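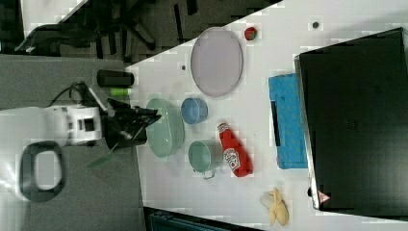

Step 3: Compare the grippers on the same objects

Leave the table as it is between grippers. Swap only the fingers, then run the Montoya controller through the same list: bowl rim, blue cup, pot handle, ketchup bottle, banana.

Set the closing force to 40 percent for the first pass. Raise it for the bottle only – the banana marks easily.

Log each try by object and result. Our Omden fingers got 381 good grasps out of 492 tries, the older Junddale pair 374.

Step 4: Check the cable

Turn the wrist to both limits and watch the cable loop. If it pulls tight, add slack before the next run.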